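Cardboard Tube Drop-Off and Craft Table: Your Questions

Is there a charge for the Sunday table?
No, it's free, and you're welcome to stay for ten minutes or the whole afternoon. Lolgate lends us the room, and whatever is in the donation jar goes toward glue and paint (we get through a great deal of both!).

Which tubes do you take?
Plain cardboard ones, mostly. Paper towel rolls, wrapping paper rolls, the sturdy ones that come inside fabric or posters, all of them are lovely to have. We do ask that you leave out anything waxed or greasy, and please peel off the last scraps of paper if you can manage it.

Do they have to match?
Oh, not at all. Phyllis Pilkington, who sorts most of what comes in, would much rather have a mix of sizes, as children always want a tall tower next to a short one. Thick walls are especially welcome, because they stand up straight and don't buckle when little hands lean on them. 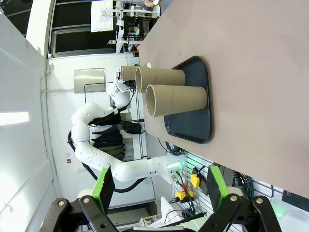 If you're sorting at home before you come, standing the tubes on end on a tray with a rim is the easiest way I know to see what you've got. Put the biggest at one end and work your way down, and you'll soon spot any that wobble. A wobbly one can usually be trimmed flat with a craft knife, and we're happy to do that for you.

How many can I bring at once?
Up to 100 is fine without a word to us beforehand. For more than that, drop Adjoa Abugri a note first so she can clear a shelf. One family turned up in July with 76 in the back of the car, and we found a home for every one of them.

Can I take tubes away with me?
Please do! Teachers may take as many as they need, and everyone else is asked to keep it to 5 per visit when the shelf is looking thin.

How long should paint dry?
Give it 2 hours if you've been generous with the brush, and stand the tube on end while you wait so the sides don't stick to anything. A second coat can go on after that.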